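Edit notebook, seabird film. Picking up where the last page ran out, which was me complaining about drive space. We bought two more drives and I've stopped complaining.

Went through the whole October card dump from the cliff hide and it's better than I remembered! The gannet landings at 1000 frames a second are gorgeous, only there are far too many of them and they all look the same after lunch. I kept 15 clips. Igor Vlček wants more (Igor always wants more), so the rest are in the bin called "maybe birds" and he can dig.
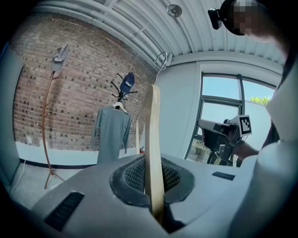

Milness, 6 December 2020

Sound day. The wind on the Surna material is rough, worse on the left channel, and I spent most of the morning rolling off the low end and then putting half of it back in. Clip 68 is the one with the clean chick calls, so please, whoever opens the project next, don't rename it! I'm planning to lay those calls under the wide shots too, as long as Arnardóttir is fine with it. She knows the colony and will hear straight away if a call doesn't belong to the behavior on screen. Sent her a rough mix, no answer yet.

Tried the long lens footage against the Helell drone pass. Colors are miles apart, the drone stuff is very green. Warmed it up, took the sky down, still not happy. Might be one for the grade and I should quit fiddling. 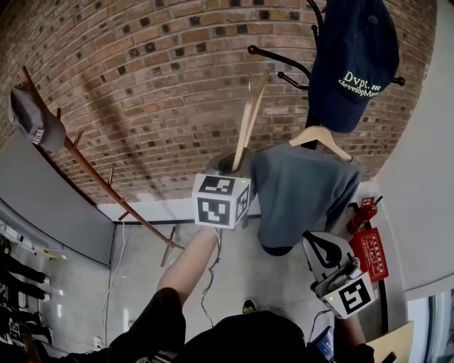 Brick wall and coat rack, with a gray cap on the top peg.

Narration draft is down to 3000 words and it's still too chatty, a bit like this notebook. The whole storm section can lose its voiceover, I think, the waves do plenty by themselves. Igor disagrees and says people will want to know where the adults go when it blows. Fair point, so maybe one line at the start and then leave it alone.

To do: transcode the night cards, ask about the tide tables, find the missing slate for the second boat trip (I swear I wrote it down somewhere), back up before touching the timeline again.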